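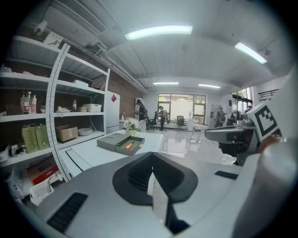
White tabletop, dark line along the front edge.

Bondton is a two-partner law practice acting for tenants and small landlords in commercial lease disputes. Genivaldo Bragança handles rent review, make-good obligations and assignment of lease. Adalberto Prado appears in tribunal and at mediation. Both partners hold unrestricted practising certificates.

The practice accepts retail premises up to 700 square metres. Larger tenancies are referred to Honorato, with the client's written consent. Fees are fixed by stage and set out in a costs agreement before work begins. Initial lease reviews are returned within 6 business days of receipt of the signed lease, any variations and the current rent ledger.
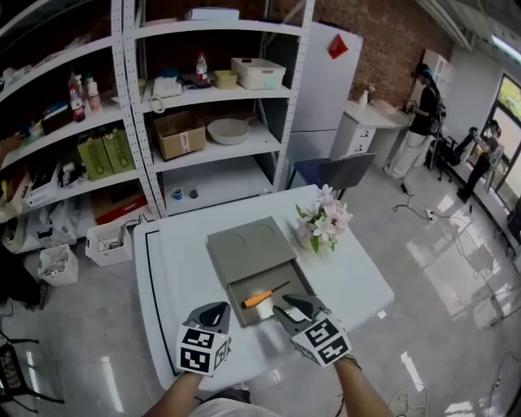

Furkoteo wrote after its October mediation that the staged fee schedule had matched the final invoice to the dollar, and that the make-good claim was narrowed before the first session.

Enquiries are taken by email. The office is closed Sunday.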